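Right, the great box clear-out of our hallway cupboard has begun and I'm going to post as I go, because it keeps me honest and because several of you asked after the last one (the tea towel thread, bless you all for sticking with that).

The rule in our house has always been that you keep the box until the warranty runs out. Lovely rule. The trouble is that we never once went back and checked when anything ran out, so the boxes moved house with us. Twice!

Oldest receipt so far is dated 05/08/2018, for a Kovetti travel speaker, $32 from the little shop at Plevance that's now a nail salon. The speaker went to my niece years ago. I kept the box. I kept the box's bag.

Second find was the carton from the Menitz coffee grinder, which cost $449 and which I still feel a bit faint about, although it has earned its spot on the bench every single morning. That one stays – the foam is cut to fit and I'd never post the thing safely without it.

A few people have asked how I decide, so: if we still own what came in it and it would be a pain to ship or store otherwise, the box stays. If the box is sturdy and a useful size, it gets one chance to become a drawer divider. Everything else gets flattened for the recycling.

On drawer dividers, because I have opinions. The small black ones that electronics come in are the best by a mile. They're a good colour for hiding grubby fingerprints and the shallow ones sit beautifully in a desk drawer. I've got eight in mine now, holding stamps, fuses, spare keys, picture hooks and the batteries I'm fairly sure are flat.

Long skinny ones are trickier. I used to chuck them, and then my neighbour put her knitting needles in one and I've been jealous ever since. Mine are going to hold paintbrushes, or possibly the good candles if the brushes won't fit.

I did also find a Mishra clock radio box with the clock radio still in it. We bought another clock radio in April. I'm not ready to talk about that yet.

Kettle's on, and I'm up to the black ones. The flat one with the white rim is a definite keeper for the desk. The narrow one I keep changing my mind about, so if you've a clever use for it please sing out before I get to the flattening. 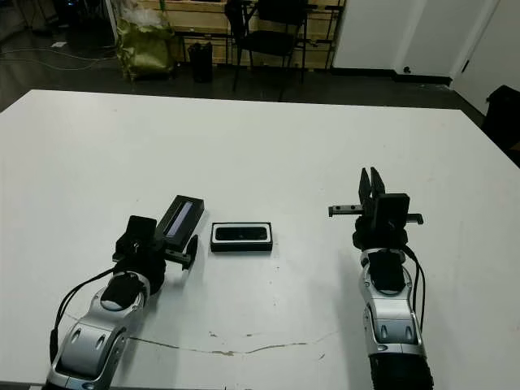
Two black boxes on the white table, one narrow and one flat.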